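Category: Technical Sessions / Automation Maintenance / Speaker Notes

Care and Upkeep of a Two-Bin Picking Cell
Notes for the presenter, Friday session, 40 minutes including questions

Opening. Welcome the audience and state the scope of the talk. The subject is one cell at the Folel site and the routine by which it is kept in working order. Grasp planning and vision software are covered in a separate session, and questions on those subjects should be referred there. The handout carries the full maintenance sheet, so there is no need to read out every line of it.

Background. The cell was moved to its present position in September, and the maintenance log was started again from zero at that time. It now holds 2449 entries. Most of them are short: a bin shifted, a hose reseated, a finger wiped down. The log is kept by whoever is on shift, and entries are made before the cell is restarted. Pause here and ask how many in the room keep a log of stops lasting less than a minute. The discussion of cable wear later in the talk depends on this kind of record.

Position of the bins. The arm picks from taught positions that are measured from the bin walls. A bin that moves by the width of a pencil will bring the gripper into contact with a wall sooner or later, most often in a corner. For this reason the bins are placed against their marks and clamped to the work surface before the first run of the day. Bar clamps are used, and they are tightened by hand only. A clamp that has been forced with a tool will mark the wood and will in time let go. Handles must be turned away from the path of the arm.

The second slide gives the order of the morning check. Allow the audience time to read it. The order is clamps, bins, hoses, cables, gripper, loose items. The arm is locked out until the gripper check has been signed.

Reach into the corner. Advance to the photograph and leave it on the screen through the next two topics.
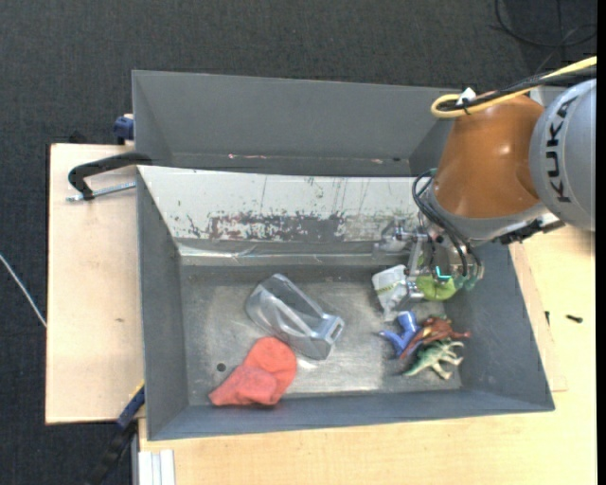 Slide 3. KUKA arm with the gripper at the corner of the front bin. Note the condition of the back wall.

Bin walls. Draw attention to the lower part of the back wall, where the paint is chipped and peeling, and to the scratches above it. The other walls have kept a far more even finish. The team inspects this wall once a week, by eye and by passing a gloved hand along it. Worn paint alone is not a reason to replace a bin. A raised edge or a dent that changes the shape of the corner is. Loose flakes are removed with a soft brush and a vacuum, and the floor of the bin is wiped afterward. Solvent is not used, as it leaves a film that alters how light plastic packages slide.

Hoses and cables. The yellow cable loops over the top of the arm together with several black ones, and thin hoses run in curves from the wrist down to the gripper. The loop must be large enough for the wrist to turn fully without pulling on it. When a cable is replaced, the technician moves the wrist slowly through its whole range by hand control and watches the loop at both ends. The hoses are checked at the fittings first. In the present log, 19 stops were traced to a hose that had worked partly out of its fitting, and each was corrected in a few minutes. Replacement hose is cut square, pushed fully home, and pulled once to test it.

Gripper. Fingers are cleaned at each shift change. The linkage is lubricated lightly, and any excess is wiped off so that it does not reach the test items. Spare fingers are held in the Ibarra cabinet, with the fasteners bagged alongside. Small hardware left on the table during a repair is to be collected and accounted for before the lockout is removed.

Test items. The mix of items is chosen to be awkward: toys, soft cloth, clear plastic containers, crinkled packages. Items that are split or leaking are withdrawn. The same set is used after every repair, so that results from before and after may be compared. The acceptance run under the Oteck procedure is complete at 2290 cycles.

Anticipated questions. Attendees from the Terex project may ask whether the sheet can be applied to a single-bin cell. It can, with the second clamp check struck out. If asked about painted against bare metal bins, state that no comparison has been made at this site. Copies of the blank log page are available at the registration desk.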